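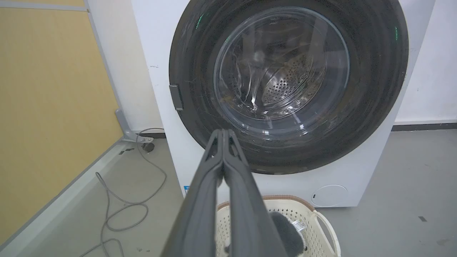 The washing corner, with the basket in front of the machine and the grey woolly thing inside it.

4 min read

Tips for recording laundry demonstrations at home
by Lilian Nyamweya

I have been recording laundry demonstrations for the Kelholm set since December, first in the shared room at Clembridge and lately in my own utility corner, and people who are just starting keep writing to ask me the same things. So I have put my answers on one page, with a cup of tea beside me, and I hope they save you an afternoon or two.

Start with the basket. Put it on the floor close to the front of the machine, but leave enough room for the door to swing right round without catching the rim. I like a basket with a handle that stands up, as it gives you a second sort of task (moving the basket itself) once you are tired of doing clothes. Shift it a hand's width between recordings, and turn it now and then. If it sits in the same spot for a whole session, the system learns the spot and then reaches for bare floor the first time somebody tidies up.

Clothes next. Fluffy things are lovely to begin with because the fingers find something to hold almost anywhere. Thin shirts are much harder and I'd leave them for your second week. Do keep the labels on! A little white tag is a perfectly normal part of a jumper and your examples ought to have them. One garment at a time is plenty for the first 200 recordings, then go up to two, and let them tangle.

Now, the door. Mine has a big shiny black rim and a glass middle, and it throws back every lamp in the room. I used to polish it before every session – my mother would have been proud – until Falby, where our recordings get checked, asked me to stop. Smudges and scuffs are what real machines have. Give it a wipe when you'd wipe it anyway and leave it at that. What does help is changing the light: curtains open for one batch, closed for the next, overhead lamp on for a third.

Go slowly when you bring the fingers up to the door, and open them before you get there. I find it best to stop for a breath just short of the edge, then carry on. Long dithering pauses are another matter. If you lose your way halfway through a reach, finish as best you can, mark the recording as a poor one and do it again. Please don't delete it, the poor ones get used as well.

Cables are my great nuisance. Look where they lie before each batch, and keep the loops off to the side where you won't tread on them or roll the basket over them. Cloth tape along the skirting works nicely if you are staying put, and it peels off without a mark if you warm it with a hairdryer.

Write your notes straight after each batch. I put down the garment, where the basket was, the lighting and anything odd. Türkmen, the labelling program we use, has a box for all this, but I keep a paper notebook too, and it has rescued me more than once.

Batches of 23 suit me. After that my wrists complain and I get careless with the door, and it is time to put on a real wash.

Last updated May 24, 2021

2060 shares
23 comments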